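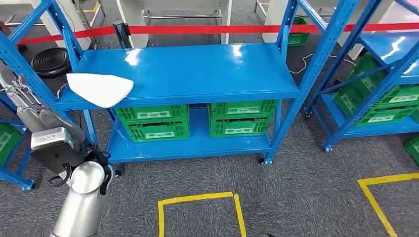
Section 4: Setting up for an open day

I've run the crate demo at three open days now, and this section is the bit I wish I'd had for the first one. It assumes the arm has already been through the checks in Section 3 and that you've got at least two people on the stand. If you're only putting the robot out for people to look at, skip to 4.4.

Our last outing was a Saturday at the Bellavham hall, and most of my notes come from there. Pettigrew lent us the hall and Prellberg did the lighting, which was very bright! More on that in a minute.

4.1 Laying out the floor

1. Walk the floor first. Carpet tiles are fine, but press down any lifted corners before you roll anything heavy over them.

2. Mark the parking spots with yellow tape. I stick the tape down the evening before so it has time to grip, and I keep a spare roll in my pocket on the day (you will need it).

3. Wheel in the blue shelving units. They're on casters, so one person can manage a unit on the flat, but get a second pair of hands for ramps and door strips.

4. Check each unit against the layout sheet and push down on every brake with your foot. Then give the unit a shove. If it creeps, do the brakes again.

5. Put up the barrier posts and run the red belt between them, behind the shelving and along the visitors' side. Leave 80 cm between the belt and anything the arm can reach at full stretch. Measure it with the arm stretched out, please, and not folded up looking innocent.

Caution: a belt is a polite request and it won't stop a five-year-old. Someone has to stand at the visitors' side the whole time the arm is powered.

Note: cables on carpet are a nuisance, and pale ones show up less than you'd think under strong lights. Tape down anything that crosses a walkway, including the thin ones.

4.2 Loading the crates

1. Use the green crates with the grid sides. Stack them two high on the lower shelf, with a hand's width between stacks so the fingers have somewhere to go.

2. Turn every crate so its white label panel faces the front. I still get one backwards nearly every time, usually the one I loaded while talking to somebody.

3. Keep the top shelf as clear as you can. The blue surface is shiny and it throws the ceiling lights straight back at the camera. At Bellavham I had to ask for one row of lights to be switched off, and after that we had no more missed picks.

4. Keep the load in any one crate to 17 small parts or fewer. It'll lift more, but the crate starts to tip on the way out and the front row gasps.

5. Open the Ovoton panel, choose Demo, and enter program 326. Don't use program 171, even though it has the friendlier name. That one is for the old shelves and it reaches too low.

4.3 The first run

1. Clear everyone out of the working area and say "clear" out loud. I felt silly doing this at first and now I do it without thinking.

2. Set the speed to slow and start the program. Keep one hand by the stop button.

3. Watch the cables under the gripper as the arm swings in. They should hang in an easy loop and never pull tight or brush the uprights. If they catch, stop, bring the arm home and clip them up again.

4. Let it go through the full program twice at slow before you turn the speed up. On carpet the units can shift a touch, so look at the wheels against the tape after each pass.

5. If a unit has moved, stop the arm, switch to Hold, and only then go in and push it back.

Caution: Pause is not Hold. Pause will start again from the remote, and the remote is exactly the sort of thing a helpful visitor picks up. Go in on Hold only.

4.4 While the doors are open

One run takes about four minutes, which is roughly as long as people will stand still. I start one on the hour and then every quarter of an hour, and I leave the arm parked in between so it can cool and I can answer questions. The one you'll get most is whether it ever drops anything. I say yes, and tell them about the crate of golf balls.

Things to do between runs:

Straighten the stacks.
Check the brakes again.
Pull the belt tight if it's been leaned on.
Drink some water, you've been talking all morning.

For packing away, go to Section 5. Take the tape up the same day, as it leaves a sticky line if you leave it until Monday.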